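Print this article | E-mail to a colleague
Shares: 12 | Comments: 0

3.2 Collection of table-service demonstrations

Demonstrations for the table-service tasks were recorded by remote control in furnished homes. The operator moves a pair of hand controllers, and the two arms follow with a fixed scaling of the motion. Views from the wrist and from the head are stored together with joint positions and gripper opening.
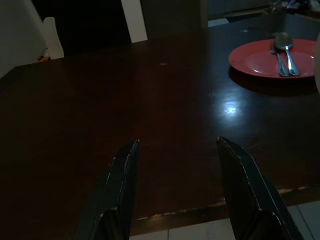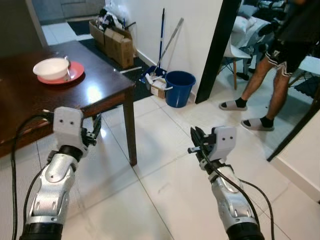
Figure 4. Table-service task in a home. First image: wrist view, with fork and spoon on a red plate. Second image: head view, with both arms and a plate holding a white bowl.

Lovely Tan and Libor Šindelář served as the principal operators. Each completed a practice period on the Waltholm bench setup before recording in a home. Operators were told to approach tableware slowly, to close the fingers only after a short pause, and to keep the unused arm clear of the table. No script was given for the order of movements, and the resulting paths differ considerably between operators.

The full set for this task contains 700 demonstrations, of which 87 were removed after review. The most common grounds for removal were a lost grasp, a missing wrist stream and an operator restart during the episode. Episodes in which the operator missed a grasp and recovered without a restart were kept, as earlier trials at Ollstead suggested that such corrections are useful in training (El Fassi and Istberg, in preparation).

Thin metal cutlery proved harder to demonstrate than bowls. Glossy tabletops return strong reflections to the wrist camera, and operators reported difficulty in judging the height of the fingers above the surface. A subset of 200 episodes was therefore labeled by hand with the moment of first contact. These labels are used only for the evaluation in Section 5 and were withheld from training.

Contact: Waltholm Manipulation Group | Copyright the authors. All rights reserved. | Back to top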